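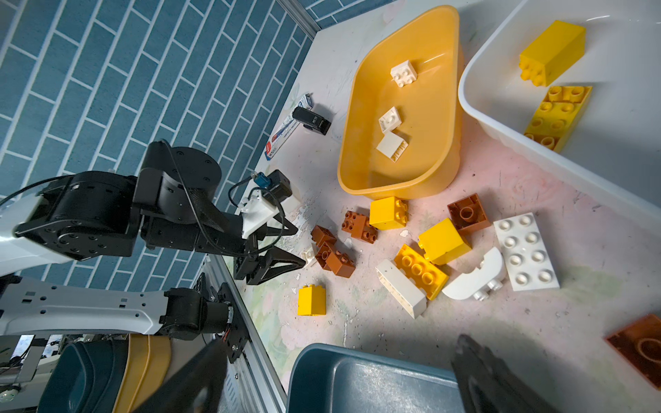
May, Saturday, late
Milagros Daza

Back from the pool with wet shoes and two notebooks, so I'm writing this up before I forget which numbers go with which kid. We lost to Grellberg by two, but the timing stuff was good!

First the boring part. The pressure pad we glued to the goalpost kept reading a shot every time the keeper grabbed the post to rest. Gertraud Zürcher (their coach, very patient with me) let us peel it off at halftime and stick it on the crossbar instead. Second half was much cleaner. I'd leave it up there for the Villalba match and not touch it again. The old glue left a ring on their post, and I promised to go back with solvent.

Ball sensor: the Cunance one drops out when it's fully under. We knew that. What I didn't know is that it takes its time coming back, so any quick shot after a dunk is missing from the log. I went through the sheet by hand and added those in pencil - please don't delete the pencil ones, they're real.

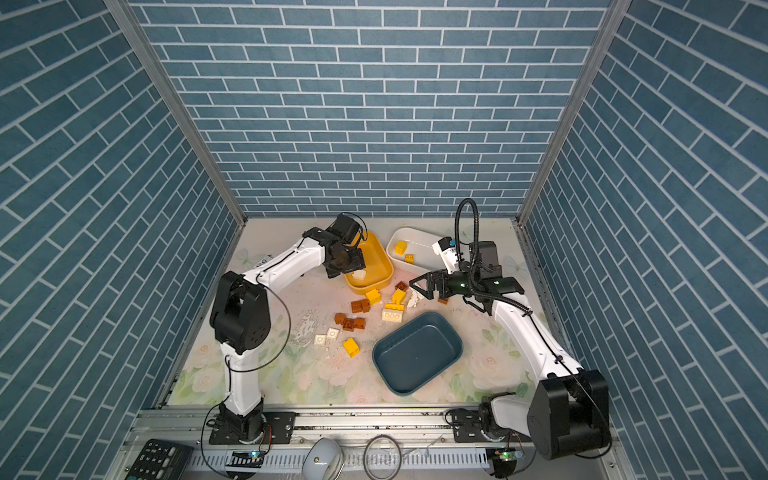
The cell, brick panels on three sides, both arms.

Swim-offs. I got clean sprint times for everyone except the two subs who came in late. Our center is quick off the wall and then fades, same as last month. She says it's her cap slipping. Could be! I still think she's breathing every stroke out of habit, and I'd like to see her do the drill with the snorkel before we go blaming the cap.

The 500 at warmup was a waste for our purposes. Everybody cruised it and chatted at the wall. Next time I'd ask for it after the match or skip it.

Water temp I wrote down twice and got two different answers, so ignore both.

Battery on the poolside tablet died with some 11 minutes left on the clock. I switched to paper and my handwriting in the last period is awful - ask me before typing it in. The Ladia charger is in the blue bag, side pocket, and it needs the short cable, not the long one.

To do: solvent for Grellberg, new tape for the crossbar pad, email Gertraud the shot chart (she asked for theirs only, don't send ours), find out if Villalba has an outlet anywhere near the bench.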